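Cloth under cups and cubes: what are you using?

tablefour
I'm setting up a folding table for Flustik, the cup and cube game. You move small cubes in and out of cups and try not to knock anything over. The table top is bare and slick. Cups slide when you touch them, and a dropped cube ends up on the floor. I want to put cloth on it. The table is 48 inches long. Felt, cotton, a bath towel, something else? I don't want to spend a lot.

gridley_b
Felt. Buy it off the roll, cut it a few inches over on each side, and tape it underneath. Cubes stop where they land. I've had the same piece on my table since February.

mossback
I had felt and took it off. It collects lint and pet hair, and every bit of it sticks to the cubes, especially if you have wrapped ones with any glue showing at the edge. It also pills. I use a plain flat bedsheet now, folded double. It goes in the wash.

gridley_b
A sheet slides on a slick table. That's the problem he started with.

mossback
Not if you clamp it. I use 4 spring clamps, one on each corner. It doesn't move.

quillpig
Clamps get in the way if people sit at the corners. I put rubber shelf liner under the cloth. You can get it at any hardware store. Lay the liner down first, pull the cloth tight over it, and tuck the ends under the table. No clamps and no tape.

tablefour
Shelf liner sounds easy. Does the texture come through? The liner I have in the kitchen has bumps on it.

quillpig
It does through a thin sheet. With a thicker cloth you won't notice. If your smallest cubes are really small, you'll feel it more, and they can sit a little crooked.

hobnail
Color matters more than people think. My first cloth was black and two of my cups are black. In the evening with one lamp on, I kept knocking them over. I switched to a blue-green one and it's much easier. White cups show up fine on it too. Red and orange cubes are the easiest of all to find.

gridley_b
I don't agree about color. Turn on another lamp. I play on dark gray and I've never had trouble.

hobnail
You have gray cloth and white cups. Try it with black ones.

mossback
The one color problem I've had is clear cubes. They disappear on pretty much anything. I stopped using mine. They only come out if somebody asks for a harder round.

tablefour
I was planning to use clear ones. I bought a bag of 8 from Zindley and they're tiny. Should I just wrap them?

mossback
You can. Colored tape works, and so does colored film if you fold it tight. Go once around, then over the two open sides, then press the corners flat with a spoon. If you leave loose folds, the cube won't sit level and it will lean against the cup.

quillpig
I'd leave some of them clear. Wrapping makes a small cube bigger, and with lots of layers it won't drop through the ring anymore. Test it in the ring before you wrap the whole bag. I had to peel three of mine.

gridley_b
Wrinkled wrapping is easier to hold, for what it's worth. Smooth ones slip. I quit trying to make mine neat.

mossback
Neat ones stack, though. Wrinkled ones don't.

gridley_b
There's no stacking in Flustik.

mossback
There is the way we play it.

tablefour
OK, so the plan is shelf liner with a thicker cloth over it, and not black. What about creases? Every cloth I own has been folded in a drawer for years.

quillpig
Iron it or hang it in the bathroom while you shower. A long crease will hold up a small cube or turn it when you set it down. On a big cup it makes no difference.

hobnail
I don't iron mine. It's the teal one from Ginting and it has a crease running the long way. I keep the cups off the crease and that's it. If a cube lands on it, we play it where it is. My cups are one cone-shaped white one and a round black one, both from Steta. The black plastic is shiny and picks up the light at the rim, which helps with seeing it from across the table.

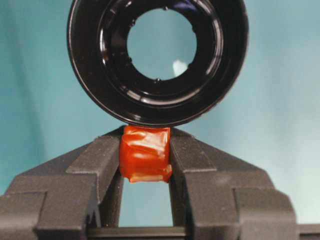
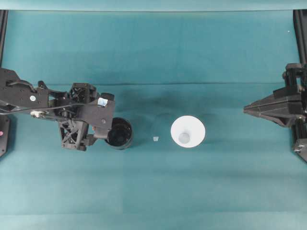
First one is the wrapped red cube up close by a black ring. Second one is the white cup, the black cup and the little clear cube on the teal cloth.

mossback
That's the kind of wrapping I meant about loose folds. Press it down more and it would sit flatter.

hobnail
I like it with the folds. Easier to pick up.

gridley_b
I still say felt, but that color is better than I expected.

quillpig
The clear cube isn't as hard to see on there as I thought it would be. I'd leave that one unwrapped.

tablefour
Thanks, everybody. I'm going to look for something in teal and leave half the cubes clear. I'll hold off on the clamps unless it slides.

Back to top | Contact the moderators | Posts belong to the members who wrote them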